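Robot teaching by demonstration

Robot teaching by demonstration is a way of giving a robot a new task by showing it what to do. A person carries out the task through the robot, the movements are recorded, and the record is used either to repeat the same movements or to train a control program that can cope with small changes. It is also called programming by demonstration or, where a learning method is used, imitation learning.

Methods of showing

Two methods are in common use. In the first, known as hand guiding or kinaesthetic teaching, the person takes hold of the arm and moves it. The motors are set so that they carry the weight of the arm but do not resist being pushed. Sensors in the joints record the angle of each joint many times a second. Hand guiding needs little equipment and can be learned quickly, but it is tiring over long periods, and the person's hands and body may block the view of the cameras. It is also awkward with two arms, as each arm usually needs a hand of its own and some need both.

The second method is remote control, or teleoperation. The person stands or sits away from the robot and moves a separate device, which the robot follows. The device may be a hand-held controller, a glove, or a smaller arm with the same joints as the working one. In the last case the small arm is called the leader and the working arm the follower. Remote control keeps the person out of the workspace and allows one operator to drive two arms at once. Its main weakness is the loss of touch. Unless force is passed back to the device, the operator must judge by eye how firmly an object is held.

Practice in simulation

Either kind of demonstration may be made on real equipment, but remote control can also be used with a simulated robot. The operator's device is the same and only the arms, the table and the objects are computed. Simulated work does not wear out parts, and the starting positions of objects can be reset at once.

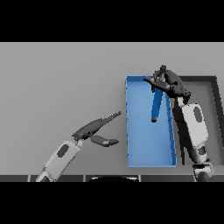
Tasks for two arms are often chosen for this work because they call for timing as well as position. In a handover, one gripper must keep its hold until the other has closed, and the operator has to bring the second gripper in at a suitable angle without striking the first. Small errors of this kind are common in early sessions and are normally removed from the record before training — although some groups keep a share of them so that the program also meets cases of recovery.

Amount and quality of data

The number of demonstrations needed depends on the task and on how much the setting varies. The Virnness teaching guide, prepared under Pichit Srisuk and revised on Jul 8, 2021, advises 50 demonstrations for a single-arm task with fixed starting positions and 1,000 where objects may lie anywhere within reach. It sets a limit of 20 minutes for one unbroken session at the controls. A later trial at the Bunnag workshop used 46 demonstrations of a tray-loading task, all made by one operator.

Consistency matters as much as number. Two operators may solve the same task in different ways, and a program trained on both may hesitate between them. Written instructions on the order of steps are therefore given to operators at most sites.

Limits

A demonstration shows what was done but not why. A robot trained in this way may copy a pause or a detour that had no purpose, and it may fail when an object is larger or heavier than those shown. Results from simulation do not always carry over to real arms, as friction and contact are hard to compute exactly.

See also: Hand guiding; Leader and follower arms; Prindinis controller; Ullis recording format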